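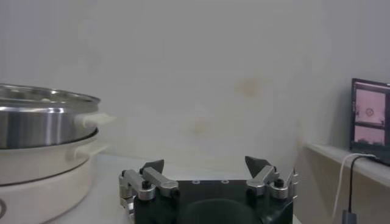 Steel pot on the cream base, handles to the right.

Bedton Home Cooking list, message 309
From: Karim Shehata
Subject: Re: Steamer on a table against the wall

On Wednesday Essam Abdelaziz wrote:

> Karim, you said in March that you had moved your electric
> steamer off the counter and onto a table. I am thinking of
> doing the same, our counter is too short for it and the
> cutting board. Three questions. Does it need a lot of room
> behind it? Do you get marks on the wall? And what flour
> amount are you using for the plain buns now? The old recipe
> from the Badawi booklet gives me more dough than I can steam
> in one go and the second lot always comes out flat.
>
> Mine is the Granumau with the plastic tiers, so I don't know
> if the times carry over.
>
> Essam

Essam,

Answers below, not quite in your order.

ROOM FOR THE STEAMER

The one I have is the Holex, a steel pot that sits on an electric base. I paid 89 for it secondhand with the lid. The pot and the base each have their own side handles, the pot's higher up and the base's lower down. I keep a set of them pointing into the open part of the table so I can take hold of the pot without reaching over anything. If you set it with the handles toward the wall you will be turning the whole thing around every time you want to empty it.

Leave a hand's width behind it at least. I leave more. The steam goes up and back when you tip the lid, and on the old counter it went straight onto the underside of the cabinet, where the paint bubbled. There is no cabinet over the table. Check that your cord reaches without crossing the place where you work. Mine was short and I had to move the table before I could use it.

The tabletop is white and shows every bit of flour, but it wipes clean with a damp cloth. Put the pot down on a folded towel when you lift it off the base. I did not do that the first week and there is now a faint ring at the far end.

FLOUR AND DOUGH

I am down to 400 grams of plain flour. I know the Badawi booklet says more. With that much everything fits in the pot at once and nothing has to wait. I think the waiting is what flattens your second lot. They keep rising on the tray while the first lot steams, and they go over.

The rest is the same as before: a teaspoon and a half of dry yeast, a spoon of sugar, lukewarm water added a little at a time until it comes together, a little oil at the end. Knead until it stops sticking to your fingers. I use the big white bowl for both the mixing and the rise. It is smooth inside, so a plastic scraper gets the last of the dough out without soaking. Don't use anything smaller. I tried the soup bowl and it came over the rim.

Shape them taller than you want them. They spread at the bottom as soon as they stand on anything, and a piece with a rounded top and a few wrinkles down the sides is fine, the wrinkles mostly fill out in the steam. Squares of baking paper underneath. Put them in the pot with space between them and let them sit with the heat off for a while before you switch on.

My time is 13 minutes from when the steam starts, then off, then leave the lid alone for a few minutes more. For your plastic tiers I would expect longer on the top tier than the bottom one. Try one bun first and cut it open. 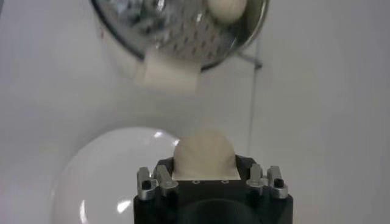 MARKS ON THE WALL

I have a yellowish stain on the wall to the right of the steamer, the size of a hand, and some fainter smudges under it. I can't say the steamer did it. That wall had not been painted in years and I only noticed the stain after the table went in. Dish soap did nothing. Baking soda paste took off a little of the color and some of the paint with it, so I stopped.

If anyone on the list has covered a stain like that on off-white paint, I would like to know whether you needed a primer first. I would also wipe your wall down before you move the table, Essam, so you know what was there to begin with.

I still have the Badawi booklet with my notes in it if you want to borrow it. The page for the filled buns is loose.

Karim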